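December, late afternoon
Entered by: finishes bench, Mulon workshop

Wallpaper paste comparison, second go. Kikberg ready-mix against the Lallitum powder.

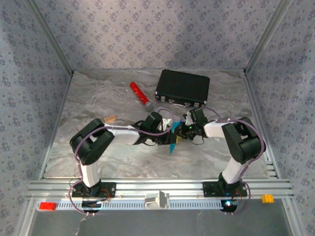

I still don't believe the open time on the Kikberg tub. The label promises 37 minutes. I had skin forming at the edges well before that, and the room was not warm. Maybe they test it in a cellar.

Cut strips from the old Bermúdez roll, same batch as last time, so at least the paper is not the variable. Two coats of size on the board, left overnight. Lallitum mixed by weight this time, because the scoop that comes in the box is a joke - I got three different consistencies out of three level scoops last month.

Soak time 10 minutes for both, folded paste to paste. The Lallitum strips relaxed evenly. The Kikberg ones curled along one side and had to be coaxed flat with the brush. Could be me. I pasted those second and was hurrying to finish before the heating went off.

Seams: can't tell them apart by eye. Last entry says Kikberg seams are "clearly tighter". I wrote that, and I'd like to know what I was looking at. Struck it out.

Peel pull after the first drying: the Kikberg figure came out at 1296 on the old gauge. I don't trust it. The gauge doesn't go back to zero unless you tap it, and I can't remember whether I tapped it. Not putting it in the summary sheet. Lallitum reading was lower but the paper tore before the paste let go, so that one says more about the paper.

The idea going around that ready-mix saves money because there is less waste - show me. I scraped a good bit of crust off the lid and threw it away. The powder keeps for ages if the bag is clipped shut.

To do before anyone quotes any of this:
- repeat with pasting order swapped
- borrow a gauge that works
- heavier paper, if there is any left
- check the date on the Kikberg tub, label is smeared

Leaving the strips up over the break. If the seams open when the heating comes back on, write down which ones before touching them.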